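Search this site
Enter keywords
Go

We use cookies to remember your settings and to see which pages people read. Accept all / Manage choices

The Fault That Everybody Had Already Seen

By Yee-man Sin
Thu 15 February

My mother had a washing machine that walked. On the spin cycle it would shuffle out from the wall, a few inches at a time, and one of us kids would be sent to lean on it until it calmed down. We leaned on that machine for years. It never occurred to any of us that it was broken, and when the hose finally pulled off the tap and flooded the kitchen, my mother was truly surprised, and so were we, and the man who came to fix it looked at the scrape marks on the floor and didn't say a word.

I have been thinking about those scrape marks since January, when the folding line at the Cendeswood laundry in Kastham was shut down for 10 days. If you don't live out our way you won't have heard of it, and there's no reason you should. No one was badly hurt. A woman on the evening shift had her sleeve taken by a folding arm, and her wrist was pulled against the guard rail hard enough to bruise it from the thumb to halfway up the forearm. She got herself loose. She finished her shift, too, which tells you something about the place, or maybe about her.

The arm is a Kuneo, one of six on that line, and what it does is pick a garment out of a bag, find two corners and fold. The fault was in how it let go. When the cloth was slippery, or when it was caught in the mesh of the bag it came in, the gripper would close, fail to feel what it expected, and close again a little further over. Most of the time that meant a shirt with a crease in the wrong place. But if somebody reached in to free the snag, there was a moment when the arm counted the job as unfinished and the guard counted the person as clear, and both of them were wrong together.

I am not an engineer. I taught bookkeeping for most of my working life and I write this column because the editor is kind and likes my soup. But I sat through the public meeting afterward, all of it, on a folding chair, and I took notes, and what struck me had very little to do with sensors. The regrip was in the log. The machine had been writing it down faithfully every time, and by the night of the accident it had written it down 3000 times. There was a name for it on the floor. They called it the second bite. New people were taught about the second bite on their first day, along with where to hang their coats.

Now, the easy column to write would be the one about how robots have no business near people's hands, and I did get a few letters asking me for it. I can't write it, and I'd like to say why, because I have folded hotel sheets for money (two summers, a long time ago) and I remember what it did to my shoulders. I don't want anyone's daughter doing that for thirty years if an arm can do it. I'd like the arm to be good at it, that's all, and I'd like it to stop when something is wrong, and I'd like the people who run it to want it to stop.

That last part is where I think Cendeswood went astray. A stop on the line had to be explained on a form. A second bite did not. If you had a stubborn blouse and a quota, you could press the red button and spend part of your break writing about it, or you could put your hand in, quick, the way you'd been shown by someone perfectly nice. Fifty-four people work in that building across the shifts, and I don't believe a single one of them is careless. They had been given a choice with the price marked on it, and they picked the cheaper thing, as I would have.

The repair, to be fair to everyone, has been done with more patience than I expected. The firm brought in Mr. Šťastný, a quiet man who spent most of his evening at the meeting answering the same question in different words and never once sighed. He told us that changing the guard timing was the small job. The large job was teaching the grippers what a snag is like, and for that they needed people to do the work first, with grippers held in their own hands, over and over, on soft clothes and mesh bags and all the awkward stuff that had been causing the trouble.

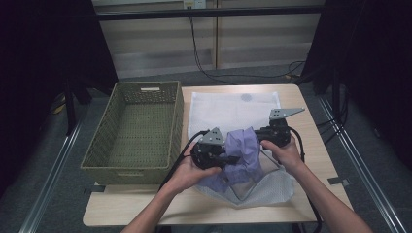
I asked him whether the people on the line would be listened to in all this, and he said they were the only ones who knew which clothes were the bad ones. I liked him for that. I'd have liked it better if someone had asked them a year ago, when the second bite was still a nuisance and had not yet got hold of anybody's sleeve.

What I would ask of Cendeswood is modest. Keep the red button, and throw away the form. Let the log go up on the wall by the time clock, where the people whose hands are at stake can read it over their coffee. And when a fault gets a nickname, please, treat the nickname as an alarm. We only name the things we've decided to live with. I had a neighbor who called his bad brake "the old soft shoe," and I never would ride with him past the hill.

The woman with the bruised wrist is back at work, I'm told, and asked to go back to the same station. I hope somebody offered her a cup of tea and a proper apology. My mother, for the record, kept the next washing machine until she moved, and had it bolted to the floor on the day it came.

Get our weekly letter
Columns and local news in your inbox. Enter your email address to sign up. You can unsubscribe at any time.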